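3.2 Table finish and how long people linger

We should say a little about why we ended up caring so much about tabletops, when the study began as a fairly plain look at how people in Vustville use their neighborhood cafés. In our first round of visits, café owners kept steering us back to their furniture. They had opinions about chairs, of course, but it was the tables they really wanted to talk over, and above all the color. One owner in Bruvberg told us she had swapped pale tops for dark ones over a single winter and felt that her regulars had started staying for a second cup. We were charmed by this, and a bit doubtful, and so we added it to the list of things to watch for.

Over the spring we logged 746 seated visits across 17 cafés. For each one we wrote down the time of arrival, the size of the party, the finish of the table (pale, mid-brown or dark) and the time the party got up to leave. Where a table had a cloth or a large mat on it, we left the visit out of this part of the work, and the reader will find those cases in Section 3.4 along with the outdoor seating.

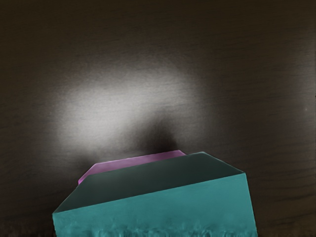
Figure 4. Dark brown wood surface with horizontal grain and a soft patch of reflected light (computer rendering).

Parties at dark tables did stay longer, by around 4 minutes on a typical weekday, and we were pleased to see it after so many cups of coffee. We would ask the reader to hold on to that result rather loosely, though. Dark tables in our sample tended to sit toward the back of the room, where it is quieter and where people with a book or a long story to tell seem to settle anyway. When we compared only tables in the same part of the same café, most of the gap went away. On Sunday mornings, when nearly every seat was taken and people sat wherever they could, we found no gap at all.

Glare came up far more often than we had planned for. Several guests told us they had moved seats to get away from a bright spot under a lamp or beside a window, and Manríquez, in his notes from the Trudaleck café, lists 2 tables that were passed over again and again in the late afternoon. We had no column for this on our first log sheet and had to add one by hand, so the early visits carry no glare record.

Correspondence: Eliseo Manríquez, Vik Reading Room, Vustville

Shares: 17 | Comments: 2

Last updated: June

Contact | Copyright the authors | Back to top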